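Notes on Collecting Demonstrations in Simulation
Posted by Maya Moussa, August 2021

The first phase of our data work on the Gomo project closed last month, and several readers have written to ask how the examples were gathered. This post sets out the procedure as it was followed, along with a number of decisions I would make differently. It reflects my own views and should not be read as a statement from Prosanbridge, where I am employed.

The purpose of the phase was to assemble a body of demonstrations from which a policy could learn to reach for, grasp and move a single object on a flat surface. All of the demonstrations were recorded in simulation. An operator guided the arm by means of a hand controller, and the simulator stored the joint positions, the state of the gripper and the rendered views at every step. We finished with 3,262 accepted demonstrations.

Acceptance deserves a word of explanation. A demonstration was kept if the object was lifted clear of the surface, carried to its target and released without being dropped. Recordings that met this test but contained long pauses were trimmed at the start and end only. We did not cut pauses out of the middle. A pause in the middle of a reach usually means that the operator was deciding something, and I was reluctant to remove the evidence of it. Colleagues on the training side disagreed with me, and the matter is still open.

Each operator began with 80 practice attempts, none of which entered the final collection. This seemed generous when the schedule was drawn up in May. In practice it was barely enough. New operators tend to approach every object from directly overhead, as this is the easiest view to judge, and they give up the habit slowly. A collection made up of overhead approaches teaches a policy very little about what to do when the object is turned or when its upper surface slopes.

For that reason we introduced a written list of approach directions, and operators were asked to work through it in order. The list was not popular. It did, however, give us a far more even spread of grasps, and the training group at Avico, who received an early copy of the data, remarked on the difference without having been told of the change.

The objects themselves were drawn from a set of simple shapes prepared by Chidiac. Some were plain blocks. Others had slanted faces, beveled edges or openings, and these took up most of our time. With a slanted face, a small error in the angle of the finger can push the object away before the grip has closed. Operators learned to come in low along one side and to settle the finger pad against an upper edge before committing to the grasp. 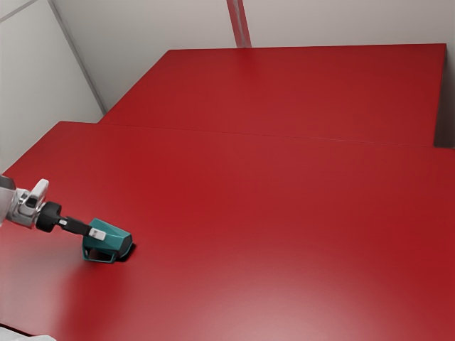
We kept the surroundings plain on purpose. The red surfaces and pale walls were used throughout the first phase, and the color of the objects was chosen to stand apart from them. I now regard this as a partial mistake. The gloss on the tabletop produces broad reflections, and one of our early policies appeared to respond to these when the lighting was altered. A further 255 demonstrations were recorded under varied lighting to test the point. They have not yet been fully reviewed, and I will report on them separately.

There is also the question of failures. We set aside 361 recordings in which the object was dropped, tipped or missed altogether. The original plan was to delete them. I asked that they be stored with a short label giving the cause — slipped grip, poor angle, early release and so on — and this was agreed. Labeling was slow work, and two people reading the same recording did not always choose the same cause. The wording of the labels was revised twice as a result, and the earlier recordings were then labeled again.

The second phase will add a raised target area, so that the arm must lift the object to a different height before placing it. The operator guide is being rewritten to cover this, and the practice allowance will be increased. Readers who have managed a similar collection are invited to write to me through the contact page, particularly if they have found a workable rule for pauses.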